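Print this item | E-mail this item

The Great Kornside Hot Water Question

Members who have visited the Kornside hall since December will have noticed that the kitchen tap now produces hot water. Some of you have complained about this. I have kept the letters.

For those who joined recently, the old urn was bought second-hand when the hall was still the Shemweta Road schoolroom, and it served us for 27 years. It took most of a morning to boil and most of an evening to stop. Tea made from it had a flavour that long-standing members describe as "proper" and visitors describe as "is there a dog in here?" When the element finally went, in the middle of the Zangate choir's visit, the choir sang two extra numbers while somebody ran next door with a saucepan. It was the best-attended second half we've had in years.

The replacement was meant to be simple. We had $600 put aside, a quote from Stenach Plumbing, and a general feeling that boiling water was a solved problem. Then Muthoni Magesa asked at the general meeting whether the new unit would be wall-mounted or under the bench, and we lost the rest of the night. The under-bench party felt a unit on the wall would spoil the look of the kitchen. I have been in that kitchen many times and would like to know which look they mean. The wall party pointed out that the cupboard under the bench is where we keep the good platters - and the platters, it emerged, have a following.

A vote was taken. It was tied. A second vote was taken after supper and was also tied, though with different people on each side, and I put this down to the lamingtons.

In the end Stenach looked at the wall, tapped it, and told us it wouldn't hold a calendar. So it went under the bench. The platters are now on top of the piano, where they hum a little during anything in B flat.
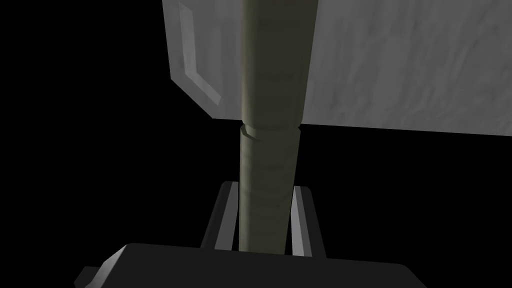

The final bill came to $1741, the difference being pipes. I asked what was wrong with the existing pipes and was shown a piece of one, and I withdrew the question. We've paid most of it from the trivia night and the rest will come out of the paint money, so anyone who was looking forward to a new colour in the foyer should go on looking forward to it.

A few housekeeping matters. The red lever is hot and the blue lever is cold. This is printed on a card above the sink and the card is correct, whatever was written on it in biro. Please don't prop the cupboard door open with the first aid kit. And if you are last out, the switch for the unit is the left-hand one. The right-hand one is the outside light, and our neighbours at the back have been very good about it so far.

The old urn is free to anyone who'll take it away. You will need a trailer and a friend.

Last updated: December

Contact the editor | Copyright Kornside Hall Association | Back to top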